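Press statements notebook: Kedari denial, second pass
Dec 15, 2019
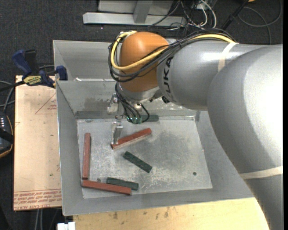
Why are we still calling it a denial, a colleague wrote in the margin of the November entry, when the lawyer's letter never says the thing didn't happen? It says the claims are old, it says they were looked at before, and it says the company won't discuss them. Go back and read the letter, not the headlines.

Fair. I went back and read the letter. It is four paragraphs and the word "false" is not in it. "Baseless" is, once, and it is attached to the damages figure and not to what the former Kedari staff say went on at the tour rehearsals. I had it down as a flat denial because every story I pulled had it down as a flat denial. Changed in the master sheet, old label kept in the next column.

Where the set stands. The pull gave 2,650 items that mention Kedari and the letter together. I don't believe that number means anything. Ran it through Gashi with the matching set to strict and 471 were left once the reprints came out. Most of what went was the Kumden wire story under different headlines. So when the Flillard press office says coverage has been "overwhelmingly balanced," what they have is one fairly careful wire story run over and over by papers that didn't make a call of their own.

I'm not convinced Gashi is right about all of the 471 either. It treats a story as new if somebody moved the quote up to the top and cut the last third. Found several like that without trying. Lowering the threshold fixes those and then starts eating real stories that happen to quote the letter at length, so I left it alone and wrote the setting on the sheet.

Hand reading: 200 done, 2 readers, neither seeing the other's marks. We agree well on "is the lawyer named" and "is the accuser quoted directly." We agree badly on tone, and I would like to drop tone. One of us marks "declined to comment" as neutral and the other marks it as hostile if it comes right after the allegation. Both can be defended. I don't see how a percentage built on top of that tells a reader anything, and the Flillard summary is nearly all tone percentages.

About the Flillard summary. They handle publicity for Kedari, so they were never going to publish a bad one. Still, no method page, no list of outlets, no dates for when the search was run. I asked for the outlet list and got the same PDF again with a new cover. Until there's a list I won't put their figure next to ours in a chart, even with a footnote. People don't read the footnote.

Silence question. The claim going around is that Kedari said nothing for weeks and then the lawyer spoke. Checked. There was a short line on the company site before the letter, then it was taken down. Kumden had it in their early version and lost it in the update. Only a few of the unique stories ever mention it. I have a saved copy of the page but the saved copy has no time on it, so "before the letter" rests on the Kumden version and nothing else. Marked as weak.

Also weak: the line that the earlier claims were "fully investigated." By whom? The letter doesn't say. I count it as the lawyer's words and no more, and any story that prints it outside quotation marks gets a flag.

To do
- reread the tone disagreements together, then decide if tone goes
- try Gashi on the cut-down wire versions only
- ask Kumden for the early version with a time on it
- fix "denial" in the draft, it's still in the title and both chart labels
- outlet list from Flillard, ask once more in writing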